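3.2 Déroulement des essais

Les mesures ont été faites en juillet, dans le gymnase de Cunlow, sur le terrain couvert numéro deux. Nous avons comparé deux lots de balles de tennis : un lot neuf, sorti de boîtes pressurisées, et un lot prêté par le club Nurier, qui avait servi tout le printemps à l'école de tennis.

Chaque balle est lâchée sans vitesse initiale d'une hauteur de 100 pouces (254 cm) sur sol dur. La hauteur du premier rebond est lue sur une règle fixée au mur, à l'aide d'un téléphone posé à mi-hauteur. Nous avons retenu 264 lâchers exploitables. Les autres ont été écartés, le plus souvent parce que la balle partait de travers.

3.3 Résultats

Les balles neuves rebondissent plus haut que les balles usagées, et leurs résultats sont moins dispersés. L'écart entre les deux lots reste net après un changement d'opérateur. En revanche, nous n'avons pas trouvé de lien clair entre l'état du feutre et la perte de rebond -- deux balles très pelées du lot Nurier rebondissaient presque comme des neuves.

Nous avons aussi laissé 8 balles neuves hors de leur boîte pendant trois semaines. Leur rebond a baissé, mais l'échantillon est trop petit pour conclure. La pression atmosphérique était de 989 hPa le premier matin et n'a pas été relevée ensuite, ce qui est un oubli de notre part.

3.4 Limites

La lecture sur vidéo donne une incertitude d'un centimètre environ. La température de la salle n'était pas contrôlée. Il faudrait reprendre la série avec des balles d'un même fabricant et noter leur date d'ouverture.

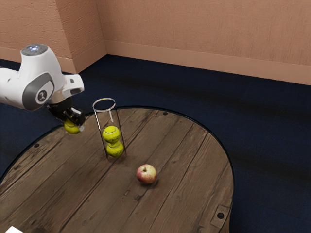 Figure 4 -- Balles de tennis et tube transparent, image de synthèse.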